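Jan 30, 2021

# Moving the pick planner out of the control loop

I spent most of January taking apart the software that runs our small pick-and-place setup. It worked before, mostly. The arm would find a block, reach for it, close on it and drop it in the container. But every so often it would stop dead for a moment halfway down, then jump to catch up, and the jump was big enough that it sometimes knocked the block away. I had been blaming the motors for that. The motors were fine.

The problem was that I had one Python process doing everything. It grabbed a picture from the wrist camera, looked for colored blobs, turned the blob into a position on the table, planned a path and sent joint targets, all in one loop. When the blob finder was quick, the loop was quick. When it was slow, the arm got no new targets and sat there. I logged a full afternoon of runs and the worst loop took 155 ms. The usual one took a lot less, so I never noticed it in the averages. I should have plotted the worst cases first.

Ward Van Leeuwen read the logs and told me to split it. He had the same trouble on Leltmont, his sorting project, and ended up with two processes and a small block of shared memory between them. I didn't want to write shared memory code, so I asked if I could just use threads. He said I could try. I tried for two evenings and then wrote the shared memory code.

## How it is laid out now

The control process is called Wako. It does one thing, which is to read the joint positions and send the next targets every 10 ms. It holds a short queue of waypoints and interpolates between them. If the queue runs empty it slows down along the last direction and holds. It never waits for anybody.

The other process is Skundilow. It handles the camera, the detection and the planning. It can take as long as it likes, within reason. When it has a plan it writes the whole list of waypoints into the shared block and bumps a counter. Wako looks at the counter at the top of every cycle, and if the number has changed it copies the list and blends from where it is now to the start of the new plan.

The blending took longer to get right than everything else put together. My first version blended from the last commanded position, and that was fine when the arm was standing still. When it was moving, the new plan started from an old position, and you could hear the joints click. Now the planner stamps each plan with the time its starting state was read, and Wako skips the waypoints that are already in the past. If all of them are in the past it throws the plan out and logs a line. I see that line a few times a day.

## Detection

I kept the color thresholds. Siebe Kuipers thinks I should train something, and he is probably right in the long run, but the blocks are plain colors on a white table and a threshold in HSV takes almost no time. The difficulty is with blue. The gripper fingers are blue too, and they are always in view at the bottom. The old code handled this by ignoring everything below a fixed row, which also threw away a good part of the table.

I replaced the fixed row with a mask. I opened the gripper in steps, saved a frame at each step, and marked out the fingers by hand. At run time Skundilow picks the mask for the nearest opening and removes those pixels before it looks for blue. With the fingers spread wide there is a lot of clear table between them, so a blue block in the middle comes through in one piece. 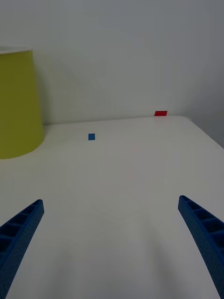 The mask has to be a bit bigger than the fingers themselves. I grow it by 2 pixels on each side, and that got rid of the thin blue slivers I was seeing along the edges. Before that, the detector would report a very long, very narrow block stuck to one finger, and the planner would try to go and get it.

Red needed less work. The one thing I changed was the minimum area, which used to be a single number. A block at the far edge of the table covers far fewer pixels than the same block close up, so the limit now depends on how far away the table is at that pixel. I get that distance from the camera pose and the assumption that the table is flat. It's a rough model and good enough for this.

## Planning

There isn't much to say about the planner. It goes above the block, turns the wrist to line up with the short side, goes straight down, closes, goes straight up and moves over to the container. I limit the wrist turn to 90 degrees either way, and if the angle comes out larger I flip it, which gives the same grasp with less motion. The old code didn't do that and would sometimes wind the cable most of the way around before a pick.

Blocks close to the wall are still a problem. The straight-down approach is fine for the fingers, but the wrist gets near the wall on some angles, and the planner doesn't know the wall exists. For now I have a keep-out plane in the config file with a margin, and any grasp that crosses it gets rejected. I would like it to try another angle before giving up. That is the next thing on my list.

## What's left

The simulator I use for regression runs, Clirnmont, still talks to the old single-process version. I need to write an adapter so it can fill in for Wako's hardware side and run the same code. Siebe has started on it and has joint states going across, with no gripper yet.

I also want the logs from both processes on one clock. At the moment I line them up by the plan counter in a spreadsheet, and I made a mistake doing that last week and chased a delay that wasn't there. Once that is fixed I'll put the config files up with the mask tool.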